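Home | Essays | Materials | Kitchens | Archive | Contact

Stop Quoting Volume for Serving Bowls

Manufacturers of tableware describe their bowls by brim capacity. This is the volume of water the bowl holds when filled level with the rim, and no one serves food that way. A buyer who wants to know whether a bowl will hold dinner needs the working capacity, measured to a line some distance below the rim. The catalogs rarely give it.

I raised this with Iona Dunbar, who bought tableware for the Skokus canteens until July. Her position was that buyers learn to discount the printed figure. I think that lets the manufacturers off too easily. A discount only works if it is constant, and it is not. In a straight-sided bowl, the top half inch is a modest share of the total. In a flared bowl, it is the widest part and holds far more.

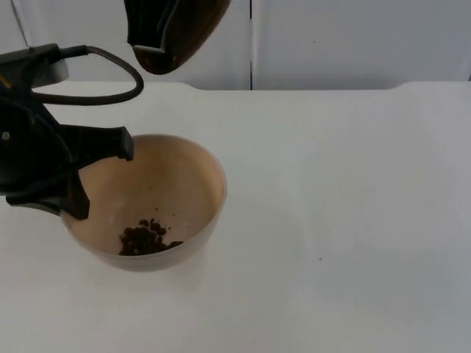

Round cream-colored bowl on a white tabletop.

Take two bowls from the Tesell catalog, both listed at 31 ounces. Filled to half an inch below the rim, the steeper one lost much less than the flared one. The two are sold as equivalents and priced as equivalents. A kitchen that swaps one for the other will either serve short portions or wipe a lot of rims.

The standard objection is that a fill line is arbitrary. It is -- and so is every test condition. Oven makers choose a rack position and tape makers choose a peel angle. The number is useful once everyone picks the same one and prints it.

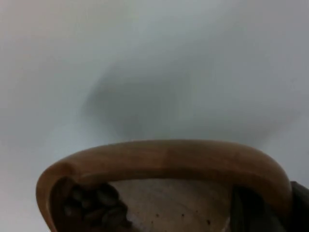
MATERIALS

Wood makes the problem worse. A turned or carved wooden vessel often has a thick rim, so its outside dimensions say little about its inside. Didotard lists its trays by outer length only. For a rectangular tray with thin walls, that is tolerable. For anything with a curved outline and a heavy edge, the usable floor area cannot be worked out from the listing.
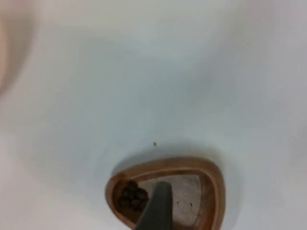
Small brown wooden tray with a thick, smooth rim.

Byun does better. Its listings give outer length, inner length and depth at the center, and the cost of printing the two extra figures is trivial. I would add wall thickness at the rim, which governs how the piece is gripped when full, but I would settle for the three.

My proposal is modest. Print the brim capacity if tradition demands it. Next to it, print the capacity at half an inch below the rim. For trays, print the inside floor dimensions. State the tolerance for handmade pieces -- a potter's bowls vary, and buyers can plan for variation that is disclosed. 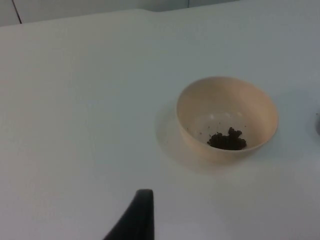 What a buyer can do now

Fill one sample to the working line, weigh the water and write the result on the base in pencil. Do this before ordering in quantity. It takes a kitchen scale and a ruler.

Comments (3)

marl_k: The half inch is too much for small bowls. A percentage of depth would scale better.

P. Ostrow: We ordered 173 soup bowls off brim capacity and had to change the ladle.

tinware: Agree on trays. Inside dimensions should have been standard years ago.

We use cookies to remember your reading preferences. Accept | Settings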